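Lists > Benchtop Arms > Archive > Grippers and End Effectors

Re: long fingers or short fingers for gear kits?
Posted January 4, 2021 by Fasil Seyoum

Hi all,

Sorry for the slow answer, I had the sim tied up over the holidays and didn't want to write back until I had something to show. I've been running the two-arm table with the Muriithi gear kit, mostly to decide which fingers to order for the real bench, and also to settle an argument with myself over where the cameras go. Three renders from the batch:

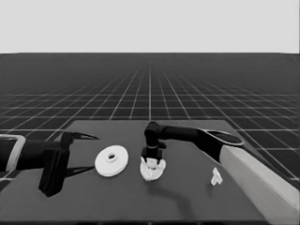
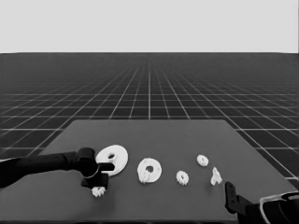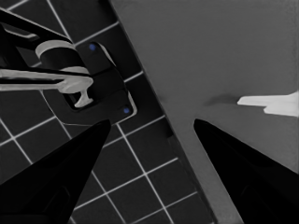

The last one is the close view, looking out between the fingers. The other two are the overview camera, which I keep in grayscale.

== What was asked ==

> We're kitting out a pair of arms for small plastic parts, mostly
> spur gears and one big flat disc. The Prornine fingers look great
> on paper but they are LONG and come to a point. The Havari ones are
> short and blunt. Has anybody run both on the same parts? And do you
> bother with a camera on the gripper or is one good overview enough?
> We have budget for 2 cameras total and would love to not waste one.

== Fingers ==

I ran both, 24 picks per part with each set, same start poses, same controller (the Danby one, stock gains, I only touched the closing speed). The long pointed fingers won on the small gears and it wasn't close. You can come down next to a gear without bumping its neighbor, and on a table with several parts lying near each other that's most of the battle. The short ones kept shoving the next gear over before they ever closed on the one I wanted.

The disc is the other way around, and I really did not see that coming! With long fingers I kept landing on top of it instead of getting hold of the rim. In the second render you can see the left finger lying across the disc just below the hole, and a lot of my tries went that way. Short fingers did better there, I think mainly from having less reach to misjudge. If your big disc is a once-per-kit part I'd live with it and pick by the small stuff. If it's half your picks, hmm, I'd think harder.

Soft lumpy things (see the crumpled white thing in the first render) were easy for everything. Point the gripper straight down, close, done. I wouldn't use those to choose between anything.

The upright bracket-ish piece was annoying with both sets. Coming at it from above I knocked it over more than I picked it up. Coming in low from the side was better but then you have to watch the elbow on the other arm.

== Cameras ==

Get the gripper one. The overview is lovely for seeing where both arms are, and you'll want it for that, but there are plenty of poses where the wrist block sits right over the part. Look at the left gripper in the second render again: there's a small gear under it and from up there I can't tell you whether it's held or just sitting on the table. I had to go read the contact log to find out. That's fine in sim and no use at all on a bench.

The close view has its own problem, it sees so little of the table. In the third render all you get of the nearest part is one white corner at the right edge. So one of each, if you've got two to spend. I tried two close cameras and no overview for a day in May and went back.

== Controller ==

Short version, slow the close down. I went from 200 down in steps (Danby's own units, whatever those are) and the gears stopped squirting out sideways well before it got slow enough to bother me. I spent over 3 hours blaming the fingers before I thought to try it. Change that first, before you buy anything.

I haven't tried the rubber pads for either set. If somebody on here has them on the Prornine fingers I'd love to hear whether the tips stay skinny enough to get between gears, that's the bit I'm worried about.

I can post the pick log if people want it, it's just a text file and kind of a mess.

Fasil

Contact the list owner | Copyright belongs to each poster | Back to top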